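Café Counter at Eststead Hall to Reopen in July

The Carkivbridge Community Trust is pleased to report that work on the café counter at Eststead Hall is nearly complete. The counter has been closed to visitors through the spring while the serving area was rearranged and its display corner fitted out. Hot drinks and light lunches will again be served from the first Sunday in July, beginning at 10 a.m.

Members will recall that the old serving hatch had long been a source of complaint. Lines formed across the main doorway, the price list hung behind the staff where few could read it, and there was no suitable place to set out the day's baked goods. At the winter meeting, members approved a budget of $3,022 for the counter. Spending to date stands at $1,934, and the remaining work, chiefly lighting and a new shelf for cups, is expected to fall within the approved amount.

The design was prepared by Ľubomír Ďurica, who also drew up the plans for the reading room. His proposal called for a small corner for the menu, with painted planks behind it and a marble-patterned surface beneath. The Trust asked that the worn pink finish of the planks be kept and left without a fresh coat of paint. Several members wrote in favor of this choice when the samples were shown in the lobby, and one or two wrote against it. The Trust has noted both views and will look at the question again after the first season.
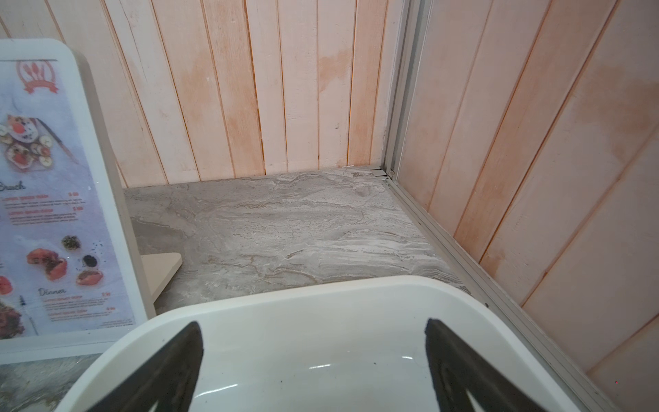
The menu board in its white frame, beside the pink plank walls of the display corner.

The menu now stands upright at the counter, where visitors may read it before placing an order. Brenda Figueroa, who manages catering at the hall, has kept the selection short for the opening weeks. Soup and sandwiches will be offered until 2 p.m., and cakes until closing. Coffee will be supplied by Cordeiro under a one-year agreement. Prices for members remain unchanged from last year.

"We asked people what they wanted from the counter, and most of them wanted to be able to see the menu," Ms. Figueroa said. "The rest of the work followed from that request."

The Trust received 152 replies to its survey on opening hours. As a result, the café will remain open until 5 p.m. on Sundays, one hour later than before. Weekday hours will be posted at the front desk when staffing has been settled.

Groups wishing to reserve tables should write to the hall office at least one week in advance. Please include the size of the party and any dietary needs. Cups and plates from the former café are available to local clubs at no charge and may be collected from the side entrance during office hours.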